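Search this site Search

Furnmont guest rooms – progress report to Waniven, 24/07/2022

Since my last report we finished the built-in beds on the second floor. Posarwood delivered 742 panels, and all of them are now in the store room. Negi still owes us 200 drawer fronts, and they promise them before we begin the third floor.

The reading lights cost more than we planned – 400 dollars extra in total. I moved this sum from the curtain budget, so the whole amount is unchanged. I ask you kindly to confirm this change in writing.

The painters need two more weeks. The opening in November stays possible if the drawers arrive on time. I will send the next report when the third floor is measured.

Toàn Trình
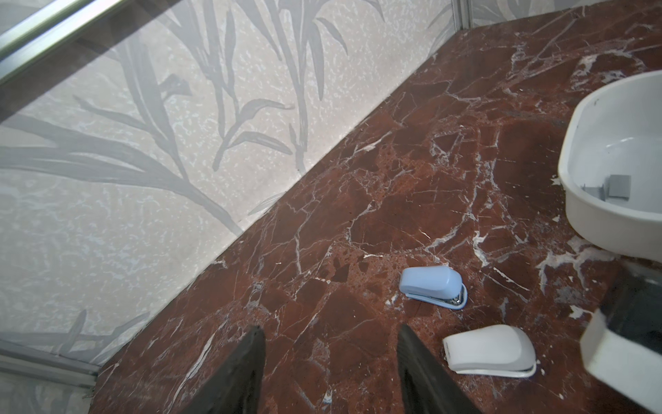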